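Chapter 4
Bins, Boxes and Small Things

In Chapter 3 we spoke about shelves, where every object has its own place and its front is turned to the person. In this chapter we go to the more difficult case, the open container in which small things lie together without order. Every household has one. In the Prinda method it is called the mixed bin, and we will keep this name until the end of the book.

A mixed bin usually begins with one or two objects which have no other home. After some weeks it holds toys, a brush, a building block, a ball, and parts of things which the owner does not remember any more. The objects differ in shape, in material and in use, and for this reason the usual advice, "put like with like", gives little help at the start.

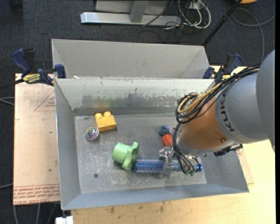

The first question is therefore which objects to take out first. Many beginners take the largest one. We recommend to begin with the object whose use is the most clear. A brush belongs to cleaning or to the care of hair, and it can leave the bin at once. A toy part with an uncertain use should wait until the bottom of the bin is better visible.

The second question is the bin itself. A metal bin is strong and easy to wipe, but its floor takes scratches, and small round things roll on it. Section 4.2 compares metal, plastic and woven containers.

Before you read further, choose one mixed bin at home and give it 20 minutes. Write down what you took out, in the order you took it. You will need this list in Exercise 28.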